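About Noden

Noden helps small firms plan and budget for two-arm robots. 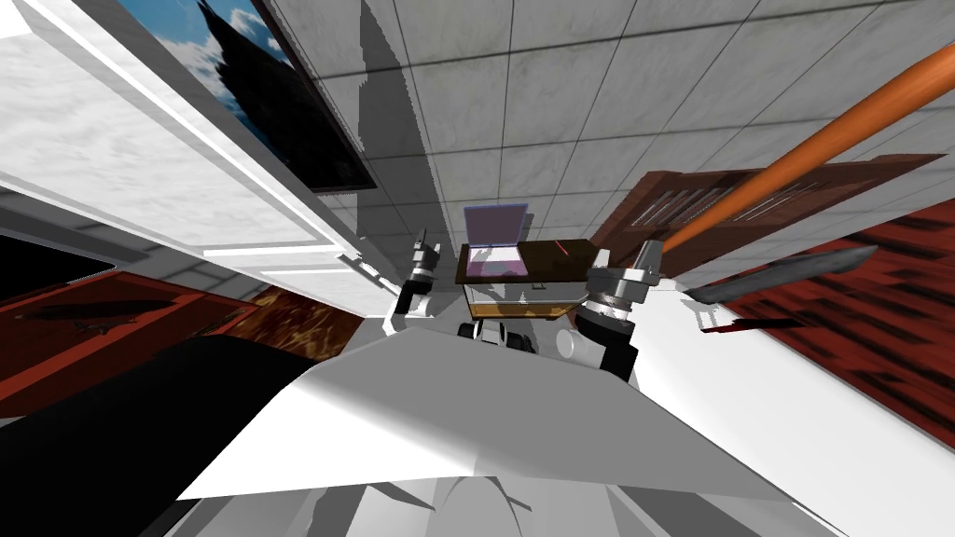 We work from your task list to a written equipment plan. Each plan covers the arms, grippers, spare parts, floor space and training hours, with a separate line for simulation. Tasks are tried in simulation before a purchase order is drafted. Plans run 4 to 7 pages and are priced per site.

We do not sell hardware and take no commission from suppliers. Bookings for September are open.

Page updated 7/15/22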